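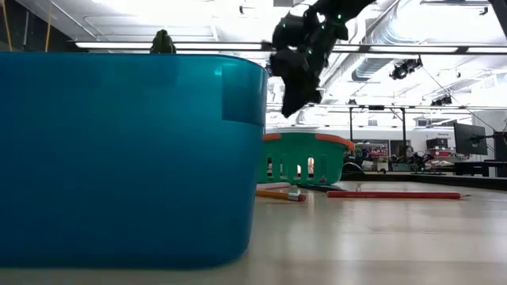 Tiburcio Bañuelos wrote in after the last session to ask why I keep going on about sorting when the course is called Household Budgeting, and whether we could please get to the spreadsheets already. Fair enough! We'll get there, I promise, but I want one more week on categories first, so bear with me.

My trouble with most budgets (mine included, for years) is that they start with far too many headings. I once had separate lines for coffee out, coffee beans and coffee filters. It took me all evening to fill in and I quit before the month was over. So for this course we use 5 headings and that's it: housing, food, getting around, bills, and everything else. If you're itching to add a sixth, write it in the margin and leave it there until the end of October. 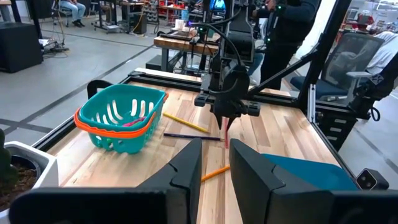 Saavedra Adult Learning, Home and Money Department

Handout for week 6

Okay, on to the worked problem. Say you have $1000 left after rent, and last month you spent $800 of it. Most people look at the $200 and feel great. I'd like you to look at the 800 instead and split it up from your receipts. Don't guess first and check later, just go straight to the receipts. When I did this I found that roughly a quarter of mine was "everything else", and I couldn't tell you what half of it had been for.

Things that always trip folks up:

Car insurance. Some of you pay it twice a year. Divide by 12 and put it under getting around, even in months when no bill comes.

Cash. If you took out $40 and have $6 left, write down $34 and move on. Don't lie awake over it.

Returns. Subtract them in the month the money comes back, or you'll be flipping back through old pages forever (ask me how I know).

For next time, bring one full month of receipts, sorted into the headings, plus a pencil. Bank printouts are fine too, and you can black out the account number. Reading is chapter 5, but skip the part on bonds, we're doing that in the spring with the savings group.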